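Community Help > Kitchen and Dining > Storage > Mugs and glassware

3 min read

Metal mug tree tips over when I take a mug off. Can it be fixed or should I get a wooden one?

Navarrete
2020-01-20

I have a stainless mug tree, the sort with a single pole in the middle and hooks at the top. The base is a round shallow dish. It looks good and takes up very little bench space, but it leans every time I take a mug off one side, and last week it went right over. I lost the handle off one mug and chipped another.

The mugs are mostly heavy stoneware ones. I haven't weighed them all but the one I use for tea is a lot heavier than the thin white ones we had before. The stand never moved with those. My bench is laminate and fairly slippery. We're a household of two and I'd like to keep everyday mugs out near the kettle, so putting them back in the cupboard isn't much help.

Is there a way to make the base heavier that doesn't look terrible? I'd also like to know if the wooden ones are any better, as I've seen a few second hand. I can't screw anything into the wall because we rent.

14 comments

Wuteck

Just get hooks for under the cupboard. Mug trees are a waste of space and they all fall over.

2 comments

Omow

The base is only half of it. On that style all the hooks are up at the top of the pole, so the weight of the mugs is up there too. A wooden tree usually has its pegs spread up the post at different heights, which brings some of the weight down. They still tip if the foot is small, so measure the foot before you buy a second hand one.

For the one you have, I would try things in this order.

Put something grippy underneath. A piece of non-slip drawer liner cut in a circle a bit smaller than the base costs next to nothing. It won't make the stand any heavier, but it does stop the foot skating on laminate when you pull a mug towards you. Wipe the bench first or it won't hold.

Check the pole. Some of them screw into the base and work loose over time. Turn the stand upside down and see if there is a nut or a screw head in the middle. If there is, nip it up. A pole that leans a few degrees makes everything worse. Ours had come loose enough that I could turn it by hand.

Load it in pairs. When you hang a mug on one side, hang one of much the same weight across from it, and take them off the same way. It sounds fussy but you get used to it in a few days. Put the thin mugs on if you only want to fill one side.

Lift the mug up and off the hook before bringing it towards you. Most people drag it forward, and then the hook comes with it.

If it still leans after that, put fewer mugs on it. With stoneware I'd stop at four and keep the spares in the cupboard.

9 comments

Dravenik

I agree with most of the answer above, but you can add weight if the base is a dish. Whether it works depends on which way up the dish goes on your model. If it's domed and hollow underneath you can hide the weight there. If it's open on top, whatever you put in will show.

For a hollow one, I used flat steel washers from the hardware shop, stuck in a ring around the inside of the rim with clear silicone. Keep adding them in opposite pairs so it stays level. I put 200 grams in mine and it made a clear difference with ordinary mugs. With four big stoneware ones I'd go higher. Make sure nothing sticks down past the rim or it will rock. Leave it upside down overnight before you use it, and don't put it back in the sink to soak afterwards. Wipe it with a damp cloth instead.

For an open one, clean pebbles look all right, but they collect dust and drips and you'll have to tip them out and rinse them now and then. I gave up on that after one February.

Whichever you do, test it empty first. Stand it on a flat table with nothing hanging on it and push the knob at the top sideways with one finger. If it wobbles with no mugs on, look at the pole or the foot before you start adding weight. 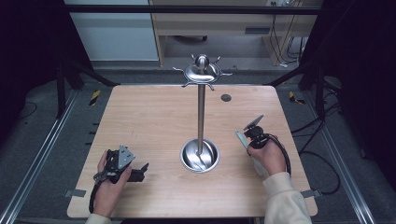
After that, hang one mug, push again, then hang its partner opposite. Stop at the number where it starts to feel shaky and leave it there.

6 comments
3 shares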